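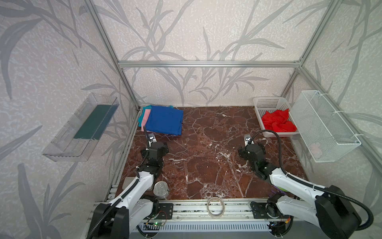 LISTA DE INSPECCIÓN: PUESTO DE DOBLADO Y CLASIFICACIÓN DE TEXTIL
Taller Atallah, zona de ropa limpia
Puesto 7. Revisión de julio, turno de mañana
Inspecciona: Rawan Hijazi
Revisa: Ferenc Orbán

Claves: C = conforme. NC = no conforme. OBS = conforme con observación. NA = no aplica.

1. Superficie de trabajo

1.1 Superficie de mármol sin aristas vivas ni desconchados. C
Comentario: pasada la mano con guante de algodón por todo el perímetro. Sin enganches.

1.2 Superficie limpia y seca antes de depositar ropa. C
Comentario: el producto anterior dejaba velo. Se mantiene el limpiador neutro Stostard, diluido según etiqueta, y aclarado con bayeta.

1.3 Ausencia de recipientes con líquido en la zona de doblado. OBS
Comentario: vaso de plástico transparente sobre la superficie. Los vasos van fuera del puesto, con líquido o sin él. Avisado el turno.

1.4 Material auxiliar recogido. OBS
Comentario: rollo de cinta transparente en el perfil delantero. Devolver al cajón al terminar.

2. Estructura y paredes

2.1 Perfiles de aluminio firmes, sin holgura en las uniones. C
Comentario: comprobados los montantes y el travesaño superior. Reapretada una escuadra del montante derecho.

2.2 Papel de las paredes adherido, sin bordes levantados. C
Comentario: el motivo de hojas en gris disimula las manchas. Revisar con luz rasante.

2.3 Cesta de malla blanca fijada a la pared derecha. OBS
Comentario: sujeta con bridas blancas. Aguanta, pero Mantenimiento pide sustituirlas por abrazadera atornillada. Mientras tanto, solo prendas ligeras.

2.4 Bandeja transparente de la pared izquierda sin fisuras. C

3. Textil en el puesto

3.1 Pila de paños plegados estable, dentro del rincón trasero. C
Comentario: paño azul vivo arriba, rosa y verde azulado debajo. El orden de colores no es exigible. La altura máxima sí: ver ficha de puesto, apartado 4.

3.2 Cesta ranurada blanca sin roturas en las ranuras. C
Comentario: contiene un paño rojo arrugado. Pendiente de plegar o retirar antes del cierre.

3.3 Prendas con estampado separadas de los paños lisos. OBS
Comentario: el criterio de separación se aplica de forma desigual entre turnos. Se recuerda que la camiseta estampada no entra en la pila de paños aunque coincida el color. Se extiende sola, se comprueba el estampado y se pliega con este hacia dentro.

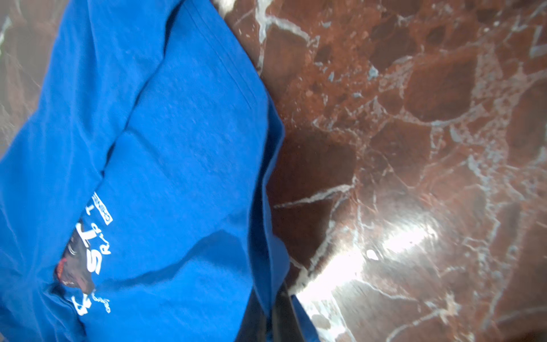 Si al extenderla el dibujo queda girado, se gira la prenda entera por los hombros. No se tira del borde del estampado: con tejido de punto la impresión se agrieta por la línea del pliegue.

3.4 Costuras y cuellos revisados antes del plegado. C
Comentario: muestreo de Shadi Daher en el lote 1177. Una costura lateral abierta, apartada a reparación.

3.5 Bultos sin plegar fuera del puesto al final del turno. NC
Comentario: en la ronda de las 14:10 quedaba ropa hecha un rebujo sobre el mármol. Además de la arruga, un bulto suelto tapa lo que tenga debajo (alfileres, etiquetas, restos de hilo). Acción correctora: levantar, sacudir e inspeccionar la superficie antes de continuar. Responsable: Sawsan Hakim. Plazo: cierre del turno siguiente.
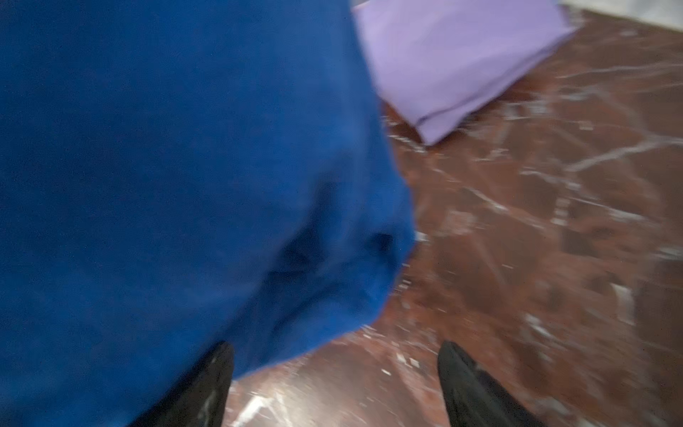
Atallah / Inspección de puestos / Hoja 129

4. Carga y almacenamiento

4.1 Carros de salida cargados por debajo del límite. OBS
Comentario: un carro Clallton dio más de 80 kg en báscula. El límite interno es 80 kg. Descargado y repartido en dos. Repetir la pesada en la próxima revisión.

4.2 Frenos de los carros operativos. C

4.3 Estantería Stullton anclada a pared. C
Comentario: anclajes vistos, placa de carga legible. La balda inferior acumula pelusa por detrás. Limpieza solicitada.

5. Orden general

5.1 Paso libre delante del puesto. C

5.2 Extintor accesible y con revisión vigente. C

5.3 Papelera de hilos y etiquetas vaciada. NC
Comentario: llena hasta el borde. Vaciada durante la inspección. La tarea no figura en la hoja de cierre; Fouad Tannous la incorpora.

6. Pendientes de la revisión anterior

6.1 Regleta sin tapa en el pasillo de planchado. Cerrado.
6.2 Guantes de talla pequeña. Pedido hecho, sin recibir. Sigue abierto.
6.3 Rotulación de la cesta de malla. Sigue abierto. Se propone etiqueta cosida, la adhesiva se despega.

Resultado del puesto: apto con observaciones.
Los puntos 3.5 y 5.3 se verifican de nuevo en la ronda de agosto.
Copia a: Mantenimiento, Ropa limpia, archivo del puesto.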